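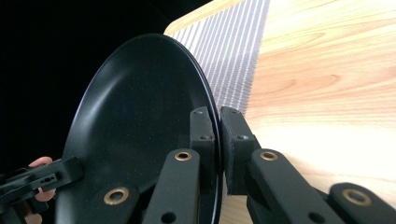 Zatia Hand-Held Gripper, with the Hanbridge Tableware Set

Hi, I'm Adaeze Dauda, and I look after the Zatia at Hokinell. This page covers what you get, what we've learned with it so far, and a few things I'd want to know before ordering one (I've tried to keep the sales talk down!).

The Zatia is a gripper you carry in your own hand. You do the chore, the camera on the tool records it, and the recordings go into training a policy that a robot arm can run later. We picked table setting for our first big study because plates are so annoying. A flat plate gives you almost nothing to hold, so you end up going for the rim, and the rim is thin and curved and wants to swing the second you lift it.

The study: we recorded 1,641 demonstrations of people picking up, moving and putting down dishes on ordinary tables, with placemats and without. After we threw out the bad ones (dropped tracking, mostly, plus a batch where I'd left the exposure on auto, sorry everyone) we had 1,082 to train on. Then we split those by how the plate was held. The policy trained only on rim pinches did better at putting plates down on a mat than the one trained on everything mixed together, even though it had less data to learn from. I did not expect that! My guess is that the mixed set teaches it to dither between two grips right when it should be closing. We haven't tested that guess properly yet, so please treat it as a guess.

Dark dishes were the harder ones. A matte black plate against black finger pads doesn't give the camera much of an outline, and our first model kept closing a little early on them. Adding more dark-plate recordings helped, and so did a plain light tabletop. We're still behind on glass and I'm not going to pretend otherwise.

What's in the box:
Zatia hand-held gripper, assembled
Finger pads, 4 spare
Camera mount and cable
Hanbridge tableware set (plates, bowls, striped mats)
Access to the cleaned demonstrations and our training settings

The pads come off with a small screwdriver. We swap ours every 3,000 grasps, sooner if they start to look shiny. Go easy when you tighten the screws, and check the linkage moves freely before you record anything long.

The write-up with the full results table went online May 22, 2019, and the grip labels follow the Havlíček scheme, with one change for rim pinches that's explained in the readme. If you're ordering for a lab, put your arm model in the notes box at checkout and I'll send the matching wrist adapter drawing along with your confirmation.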